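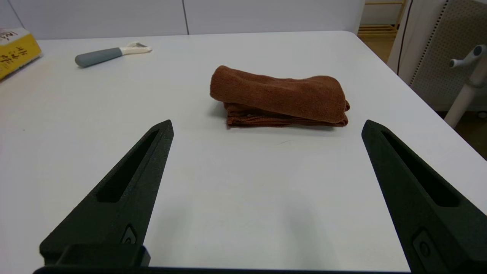
問 台所の作業台に置く布巾やタオルは、何枚用意し、どのようにたためばよいのでしょうか。

答 一つの台につき4枚を基本とし、長辺を先に折ってから三つにたたみ、厚みのある折り山を手前か奥のどちらかにそろえて置くことをお勧めしております。枚数の根拠と、たたみ方の手順につきましては、本講演の後半で申し上げます。

講演用原稿(登壇者控え)
演題 共用台所における布類と小道具の定位置について
2021年4月17日 クスホルム(Kusholm)生活文化館 一階講習室

【開会】
本日はお集まりいただき、誠にありがとうございます。当館では、共用台所をご利用になる団体の皆様に向けて、設備の使い方に関する講習を続けてまいりました。今回は、これまで独立した題目として扱ってこなかった、布類と小道具の置き方を取り上げます。
(配布資料が全員に行き渡っていることを確認してから次へ進む)

資料は二部構成です。前半が布類、後半が皮むき器をはじめとする手持ちの小道具となっております。質疑は最後にまとめてお受けいたしますが、用語に関するご質問は途中でも結構です。

【一 経緯】
当館の共用台所は、昨年度に延べ309件のご利用をいただきました。退室時の点検票には自由記入欄を設けております。記入の内容を整理いたしましたところ、火気や排水に関するものよりも、「布巾の場所が分からない」「皮むき器が見当たらない」といった、置き場所に関するものが多く見られました。

これを受け、当館では備品台帳を改めました。現在、共用台所に関係する備品は439点を登録しております。台帳には品名と数量に加え、作業中の置き場所と、作業後の戻し先という二つの欄を設けました。本日お話しする内容は、この二つの欄の考え方に基づくものです。
(台帳の見本は資料二頁。読み上げは不要)

【二 布類について】
はじめに、タオルの色についてご説明いたします。当館では、台の上で使うタオルに赤みのある茶色のものを採用しております。天板が白いため、離れた位置からでも所在が分かります。白い天板に白い布を置きますと、作業が立て込んだ折に見落とされ、上に皿や食材が重ねられることがございます。茶色のタオルに改めてからは、点検票の記入にも変化が見られました。

一方で、濃い色の布は汚れの程度を目で判断しにくいという面がございます。このため、食器に直接触れる布巾には従来どおり淡い色を用い、茶色のタオルは手拭きと台拭きに限っております。手拭き用と台拭き用は、置く位置によって区別します。流しに近い側が手拭き用、壁に近い側が台拭き用です。
(ここで質問が出やすい。兼用は認めていない旨をはっきり伝える)

次に、たたみ方です。手順は以下のとおりといたします。

タオルを台の上に広げ、しわを手のひらで軽く伸ばします。
長辺どうしを合わせて半分に折ります。
短辺の側から三つにたたみ、最後の折り返しは強く押さえません。
端のほつれた側を下に入れ、折り山を上に出します。

最後の折り返しに丸みが残りますと、指を差し入れる余地ができ、片手で取り上げることができます。きっちりと平らに押さえたものは見た目には整いますが、取るときに下の層だけが台に残り、結果として広がってしまいます。講習では、受講者ご自身に両方を試していただいております。
(実演。見本のタオルを二枚使う。一枚は押さえたもの、一枚は丸みを残したもの)

縁のほつれについても触れておきます。パイル地のタオルは洗濯を重ねるうちに縁の糸がゆるみ、下の層からのぞくようになります。ほつれが出た時点で直ちに廃棄する必要はございませんが、長く垂れた糸は切りそろえてください。引き抜きますと、隣の輪まで抜けることがあります。当館では、洗濯20回を点検の節目とし、その際に縁と吸水の具合を確かめます。点検の結果、台での使用に適さないと判断したものは、床用に回します。

置く位置は、天板の中央寄りといたします。台の端に掛ける置き方は、通行の際に衣服が触れて落ちるため、当館では行っておりません。中央に置きますと作業面が狭くなるとのご指摘もございますが、小さくたたんだ状態であれば、まな板との併用に支障はないものと考えております。

【三 皮むき器と小道具】
続いて、皮むき器についてです。包丁の管理には注意を払っておられる団体でも、皮むき器の扱いは緩やかになりがちです。小さいながら金属の刃を備えた道具ですので、包丁に準じた扱いをお願いしております。

作業中の置き方は、刃のある頭の部分を人の立つ側から遠ざけ、柄を手前に向けるのが原則です。台に対して斜めに置いてもかまいません。斜めに置いたほうが、柄の丸い端をつまみやすいという方もおられます。大切な点は、タオルの上や下に置かないことです。布に隠れた刃に手が触れる事例は、家庭でも共用の台所でも起こり得ます。タオルとの間には、手のひら一つ分の間隔を空けてください。
(手のひらを台に置いて間隔を示す)

当館の備品には、灰色の柄に白い頭の付いた型がございます。白い部分は白い天板の上では輪郭が分かりにくいため、目印となるのは柄のほうです。柄を布や紙で覆わないようお願いいたします。新たに購入される場合には、天板と異なる色の柄をお選びになるとよろしいでしょう。

洗った後は、頭の部分の水気を十分に切ってから戻します。刃の付け根には野菜の皮が残りやすく、流水だけでは落ちないことがあります。小さな刷毛を流しの脇に備えておりますので、ご利用ください。

【四 箱類の扱い】
食品や消耗品の箱は、天板の隅に寄せて置きます。その際、文字の印刷された面を手前に向けてください。中身の確認のために箱を持ち上げたり回したりする動作が減り、作業中の接触も少なくなります。開封後の箱は、作業が終わりましたら台の上に残さず、棚へお戻しください。

【五 棚と床まわり】
壁際の木製の棚は、台から下げたものを一時的に置く場所です。棚に物を詰めますと風の通りが悪くなりますので、濡れたタオルは置かず、所定の物干しに掛けてください。また、木の床に水が落ちた場合は、床用の布で速やかに拭き取ってください。台拭き用の茶色のタオルを床に使うことはお控えいただきます。

【六 物品の調達先について】
資料の末尾に、当館が備品を調達している事業者の一覧を載せております。タオル類はウステオ(Wusteo)、棚板と物干しはハルテックス(Haltex)、洗浄用の刷毛はセーテル(Sæther)の取り扱い品です。いずれも当館の利用条件に照らして選定したものであり、他の製品の使用を妨げるものではございません。
(価格に関する質問には、窓口で回答する旨を案内する)

【質疑のための控え】
布類の持ち込みについて問われた場合。持ち込みは可能であるが、色は茶色以外とし、退室時に必ず持ち帰っていただく。館の備品との混同を避けるための取り扱いである。

4枚という枚数の内訳を問われた場合。手拭き用が二枚、台拭き用が一枚、予備が一枚である。予備は最初から台に出さず、棚の上段に置く。

左利きの方への配慮を問われた場合。皮むき器の向きは、柄が手前にあれば左右を問わない。両刃の型を希望される団体には、申込書の備考欄への記入をお願いしている。

小さなお子様が同席される催しについて問われた場合。皮むき器は使用の直前まで引き出しに収め、台の上には置かない。使用中も、保護者または担当の方が台を離れないこととする。

【閉会】
以上で、予定しておりました説明を終わります。4月の後半には同じ講習室で実習の回を設けておりますので、参加をご希望の団体は受付にて申込書をお受け取りください。点検票の用紙も新しい様式に改まっておりますので、お手元の旧様式は本日お返しいただけますと幸いです。
(見本のタオルを回収し、皮むき器の本数を台帳と照合してから退室する)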